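Teaching a Model to Tell What Hands Are Doing at a Desk
Project report, Kinyua group, spring term
2023-03-30

So my project for this term was about robot learning from human video, and more exactly about a question that sounded small when I picked it: if you film a person doing paperwork from head height, can a model cut that video into steps without anyone marking the steps first? We want this for Ferby, the two-armed robot in our lab, which can already move its arms around just fine but has no idea where one job stops and the next one starts. If the cutting works, Ferby gets a pile of short, clean pieces to copy. If it doesn't, Ferby gets mush.

I picked rubber stamping as the task. People laughed a bit, but I still think it was a great choice! It uses both hands, the hands do different things, and it repeats a lot, so you get plenty of examples of the same step in a fairly short time. It also leaves a mark on the paper, and I figured that would help me when I had to check whether the model was right.

The recordings are all from the viewpoint of the head, pointed down at the desk, with both forearms in view most of the time. The setting is a home desk with a black glass top, a stack of white printer paper, an ink pad with a clear lid, and a clear plastic box for the supplies. 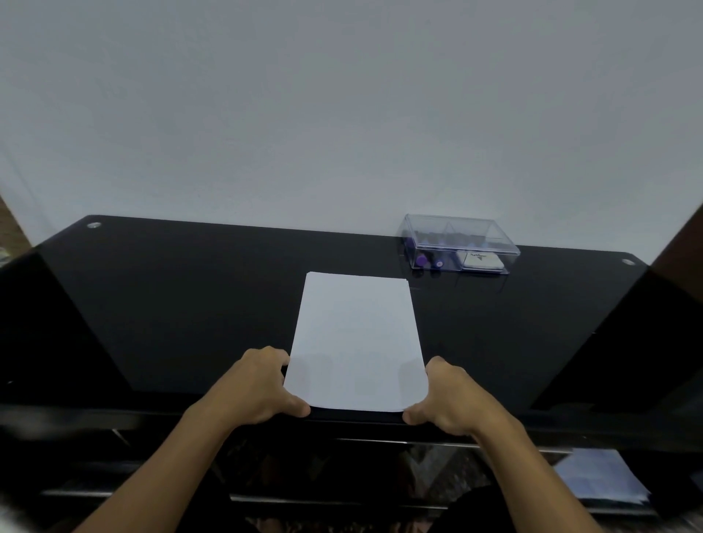
My label list had six steps on it: handle paper, open or close the pad, ink the stamp, press, swap stamps, and "other." I started with eleven, which was silly. I had separate labels for squaring up the paper and for moving the paper, and when I went back to my own labels after a week I agreed with myself so badly that I merged them on the spot. Anything where both hands were on the sheets became "handle paper," and life got easier.

The method itself has two parts. First, every frame gets turned into a list of 256 numbers by an image model that was already trained before I touched it (I used the one packaged in Cevier, our lab's vision toolkit, and didn't change anything in it). Then a much smaller model, which I did train, looks at a run of those lists and guesses how likely it is that a step boundary sits in the middle. That's the whole thing. No hand tracking, no object detector. I wanted to see how far you could get with the plain version before adding stuff.

For the data I cut the recordings into 3000 short clips and labeled 600 of them by hand. The other 2400 were only used for the part of training that needs no labels, where the model learns to guess whether two lists come from the same step. Labeling took me most of November and a truly embarrassing amount of coffee. I did it in Alatard, a little labeling program a previous student wrote, and it crashes if you press undo twice, so please somebody fix that.

The first results were bad. The model put boundaries all over the place, and when I lined them up with the video, it was mostly reacting to the head. Every time the head turned a little, the whole view shifted, the desk edge went from level to slanted, and the model yelled "new step!" Which, fair enough, from its side everything had changed. What I did about it was pretty crude. During training I randomly tilted and shifted whole clips, a bit at a time, and told the model those tilts were never a boundary. That took one evening to write and helped more than anything else in this project.
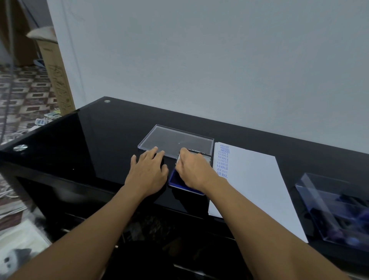
The next problem was the background. Some of the recordings show more of the room than others, and with a wide slice of floor in view the model seemed to lean on it. I tested this by blanking the outer part of every frame and running it all again. Scores on the views that were mostly desk hardly moved, but scores on the wider views went up. I kept the blanking in for the final version. I'm a little torn about that, because a robot that walks around will probably need the outer part for something, but for desk work it's only a distraction.

On to the numbers. I kept 120 of the labeled clips away from training and counted a boundary as correct if it fell within half a second of mine. The plain version found 58 percent of them. Adding the tilting trick brought it to 74, and adding the blanking brought it to 79. False boundaries dropped as well, from a bit more than two per clip to less than one. I ran each version three times with different starting points and the order never changed, so I trust the ranking more than I trust the exact percentages.

If you look at it step by step, it's pretty uneven. "Handle paper" is the easy one, with nearly everything found. "Swap stamps" is also good, I guess because a hand has to travel over to the box and back. The mess is between "ink the stamp" and "press." The pad and the paper are right next to each other, the hand has the same shape in both, and the stamp is small and dark and mostly hidden in the fist. The left hand is no help either, it can stay resting on the lid through both steps. I get these wrong myself if I only look at single frames, and the model's errors pile up in the same spots as mine.
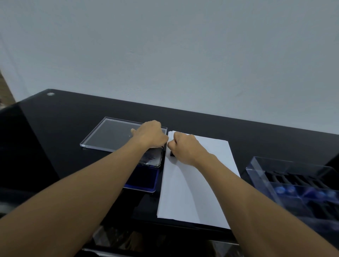
I tried two things for that. One was giving the model a longer run of frames, so it could catch the up-and-over motion between pad and paper. It got a little better at inking versus pressing and a little worse at everything else, so the total came out even. The other was feeding in a zoomed crop around the lower middle of each frame, where the hands usually are. That one looked promising for about two days, and then I found a bug where the crop was coming from the wrong clip half the time. After I fixed the bug the gain was gone. (How it got better with the wrong crop, I have no clue. Probably luck, and I only ran that one once.)

We also did a small trial on Ferby, and I want to be careful about what I claim here. We took the pieces my model had cut, used them to train the lab's usual copying policy, and compared it with the same policy trained on pieces I cut by hand. The whole trial fit in 1888 seconds of robot time, a really short session, and the gripper needed a foam sleeve to hold a stamp at all. With the hand-cut pieces Ferby finished the ink-then-press sequence in nine of 20 tries. With the model-cut pieces it was seven of 20. With so few tries I wouldn't call that a difference. The typical failure was the same in both cases: Ferby inked the stamp, moved over, and stopped slightly above the paper.

Stuff I would do differently: I'd get more than one desk. Everything in here comes from one setup, so I can't say if the model learned stamping or learned this desk. I'd also get a second person to label at least part of the clips, so that the half-second rule has something behind it besides my own opinion. And I'd use the ink! I was so sure the marks on the paper would be useful, and then I only ever used them by eye while labeling. A check that compares the sheet before and after a press should be doable, at least when the arm isn't lying across it.

The training code and the 600 labels are in the Kinyua group folder, under the same name as this report. The tilt and blanking settings are in the config file at the top level. If you run it on a machine with less memory than the lab one, set the batch size to 16 and be patient, it takes most of a night.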